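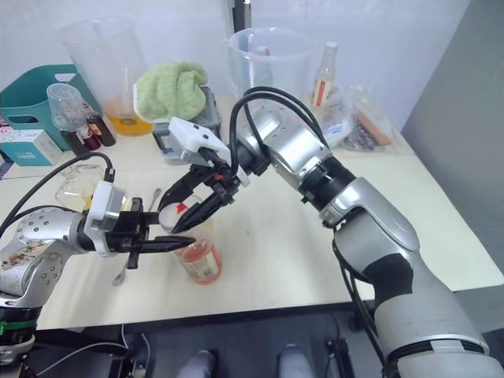
Bottle, spoon, bowl on its side. The big table, back row still to do.

2 min read

Table clear-out: what's going where

Quick one as I'm on the late train and the signal keeps dropping.

The cream table has become the place everything lands. Lab stuff, kitchen stuff, things that came out of a box and never went back in one. I put something down on it before lunch and had to move three other things to find it again. So we're sorting it, and we're doing it before the Nouri order turns up, which is 80 boxes and they will need somewhere to sit.

Rules are short. Kitchen things go back to the kitchen. Spoons, bowls, anything you'd eat from. If it's been used for mixing anything at all it does NOT go back in the kitchen drawer, it goes in the tray marked bench, and please write on it. Glass bowls sit flat, right way up, away from the front edge. We lost two in October.

Bottles. Anything with liquid in it needs a label with what it is and who made it up. The one in the middle with the orange-red stuff and the little red nozzle has a pale band round it, if it's yours please come and check that the label says something useful. If I can't tell what's inside I'm not pouring it down the sink and I'm not tasting it either. It'll go on the shelf by the door until someone owns up.

Baskets. The teal one stays at the back, far left. It's handy there and it has a handle so you can lift the whole lot out when you wipe down. Small boxes can stay in front of it for now — but flatten the empties, there's a sack for card under the coats.

A few of you asked about new storage. I've had a price from Didum for shelving, 739 all in, and one from Zirnamora that was a fair bit more for what looked like the same shelf in a nicer grey. We have 2,000 left for the room this year and I'd like to keep most of it for the extractor, so Didum unless anyone shouts. Movanix never rang back.

Also ordered: 200 blank labels, the sort that don't peel off when they get damp. They'll be in the top drawer with two pens. Two. Last time we had six pens and by the end of the week there was one and it didnt write.

Sorting day is 08/12/2021, from after lunch until it's done. Come for half an hour if that's all you've got. Bring a cloth. Tea and something from the bakery on me, to be eaten in the other room please.

If you can't make it but you've got things on the table, send me a list before then. Anything with no name on it by the end of the afternoon gets put in a crate, crate goes under the stairs, and stays there till the new year.

Any questions catch me in the corridor or leave a note on my desk, I'm slow on email at teh moment.

Hammad Tanoli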